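Report on the Open Day at the Plestar Automation Laboratory, Grurkville
Submitted by Selim Karakaya, 08/09/2021

1. Purpose of the visit

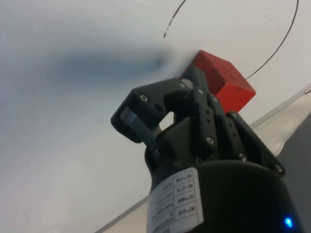 The visit formed part of the module on handling systems. Each student had to choose one station, record how it was operated and comment on the results. I chose the cube handling station, where a small arm picks up a block from a marked table and places it elsewhere on the same table. The session was led by Volkan Gökçe, who maintains the station.

2. Procedure

The operator set the block down by hand before each attempt and did not square it to the arm. The control program was then started from a laptop. The arm moved above the block, lowered, closed its fingers and lifted. An attempt was recorded as successful if the block was still held when the arm stopped at the release point. After a failure the arm was sent back to its start position and the block was replaced.

The linkage gripper is fitted with flat fingertip pads. According to Mr Gökçe, the pads were changed in July after the previous set had worn smooth.

3. Results

The station log for the open day gave 135 attempts, of which 7 failed. I was present for the last 90. Most of the failures I saw occurred when a finger met a corner of the block and turned it during closing. In one case the block was lifted and then dropped over the table.

The log does not record the angle of the block at the start, so the link between angle and failure could not be checked.

4. Comments

The fingers closed at the same speed in every attempt. A slower final movement might reduce turning of the block, at the cost of a longer cycle. Mr Gökçe said this had been tried at the Zostora site with a different gripper, but he had no figures available.

I would suggest adding the starting angle to the log. The raw log (418 lines) is attached as Appendix A.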